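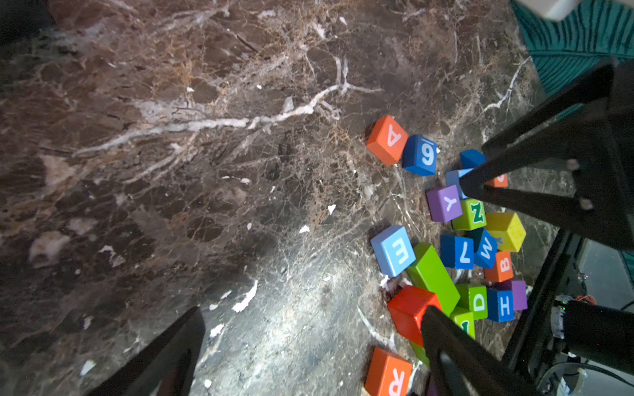
Pemen Word Lists

Graded spelling and reading lists for early readers, in plain text and CSV.

Version 1.3, released Feb 14, 2018
Maintainers: Volker Albers, Leonie Seidel

What this is

Pemen is a set of word lists sorted by how hard the words are to sound out. We started it for a reading group at the Triltholm library and kept adding to it when other groups asked for copies. The lists are meant for adults who sit with children aged five to eight, and for people who write small spelling games and need words that won't trip up a beginner.

There are 17 lists. Lists 1 to 9 have 25 words each. The later ones vary in length, and the longest is list 16 (silent letters), with 90 words.

Files

lists/ has one CSV file per list, named by number
plain/ has the same words, one per line, with no other columns
sentences.csv has 205 short sentences made only from words in lists 1 to 6
skip.txt has words we took out, with the version they were removed in
CHANGES has notes for each release

Columns

word: the word in lower case. Names of people and places are not included.
level: the number of the list, 1 to 17.
pattern: the spelling pattern the word was picked for, such as "sh", "ee" or "magic e".
sounds: the number of separate sounds in the word. "Ship" has 3, "box" has 4.
tricky: 1 if some part of the word doesn't follow the rules taught so far, otherwise 0.
note: free text, mostly blank.

A line from list 4 looks like this:

shop,4,sh,3,0,

All files are UTF-8 with Unix line endings. Fields with a comma inside are in double quotes. Every CSV file has a header row. The files in plain/ do not.

How the words were chosen

Volker wrote the first draft of lists 1 to 9 from his own teaching notes. Leonie went through them and marked every word that a child in the group had asked the meaning of more than once. Most of those were dropped. "Vat" and "fen" went early. "Jig" stayed because the short i list was thin without it.

Lists 10 to 17 came later and were put together the other way around. We kept a notebook of words that came up in picture books, sorted them by pattern, and cut anything that appeared in only one book. This means the later lists lean toward animals, weather and food. There are very few words about school or sports.

Levels were set by hand. We did not use a frequency count, and the order within a level has no meaning.

Spelling and accent

Spelling is American. The sounds column follows a general American accent, so the "r" in "car" is counted. If you teach in a place where it isn't pronounced, the counts for list 12 will be wrong for you, and a few in list 13. We don't plan to add a second column for this. A separate file would be welcome.

"Wh" words are treated as starting with a plain "w" sound.

Using the lists

For a child who knows the letter names but not many sounds, start with list 1 and read the words aloud together before asking for any spelling. Five or six words is plenty for one sitting. Words marked tricky should be taught whole.

If you use letter tiles or magnets, check list 7 first. Several words there need two or three of the same letter, and most sets don't have a second "z". The words "buzz", "fizz" and "jazz" can be left out without losing anything, as the same pattern is covered by "hill" and "miss".

The sentences are for reading practice after list 6. They are grouped by length and get dull if read straight through. Pick a few.

Known problems

- "Read" appears in list 8 as the present tense only. The past tense is not covered.
- "Bow" and "wind" are in list 11 with one pronunciation each. The note column says which.
- The sounds column in list 14 was filled in quickly in January and has not been checked a second time.
- Two sentences use "is" before it has been introduced as a tricky word.
- List 17 mixes prefixes and suffixes and should be split.

Changes in 1.3

Added list 17. Moved "once" and "who" from list 5 to list 10. Removed "cot" after complaints that children in the group called it a crib or a bed. Fixed a stray quote mark that broke sentences.csv in some spreadsheet programs. Renamed the column "odd" to "tricky", so scripts written for 1.2 will need a small change.

License

The lists are in the public domain. The sentences may be copied and changed freely as long as this file goes with them.

Thanks

The Oltmanns bookshop lent us picture books for the notebook work. The Flernance reading circle tested lists 10 to 13 and sent back four pages of corrections, nearly all of which are in this release.

Corrections

Send the word, the list number and what you think is wrong with it. For sounds, please say where you're from.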